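The boat stage
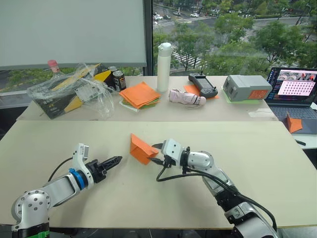
Orange paper, somewhere between a tent and a boat.

I took up paper folding in February, on the grounds that it was cheap and quiet and could be done sitting down. It is certainly two of those. I have now got through enough orange squares to re-roof a small shed, and what I have to show for it is a shelf of things that Finlay Baird, who is usually polite, calls "the wreckage".

The book I'm working from is by Jörg Seidel and has 18 models in it, graded from one bird to five birds. I am on two birds. Seidel is a great believer in the phrase "repeat on the other side", which he uses the way a plumber uses "while I'm here". You have spent ten minutes persuading one flap to stand up, you are quite proud of the flap, and there it is at the bottom of the page. Repeat on the other side. The other side has never once wanted to be repeated on.

Most models seem to pass through what I think of as the boat stage. Whatever you set out to make, whether crane, box or modest frog, there comes a point when it is angular and hollow and has one flap sticking up, and it looks so much like a boat that the sensible thing would be to stop and say you meant a boat. I have done this twice. My niece has both of them in the bath.

Past the boat stage you need to hold one edge dead still while you do something to the rest of it, and this is where my thumbs let me down. Pinch too lightly and the whole thing slides open. Pinch too hard and you've added a crease that Seidel didn't ask for, and paper never forgets one of those. With coloured paper it shows up pale, so everyone can see where you went wrong and then where you changed your mind.

On the subject of paper: I started with a block of 900 sheets from the stationer's in Moltby, which seemed a lifetime's supply and is going down faster than I'd like. Orange on top, green underneath. I keep promising myself I'll move on to the green once I've made one decent thing in orange, so the green is in excellent condition.

Table height matters more than I expected. I tried the coffee table (knees), the bed (hopeless) and a tray (worse), and I've settled on a plain table with nothing on it but the sheet I'm folding. Drinks live elsewhere, after an incident with a flask of tea and a nearly finished box.

Next is the lidded box on page 42, three birds. I've read it through twice and I can already see the boat coming.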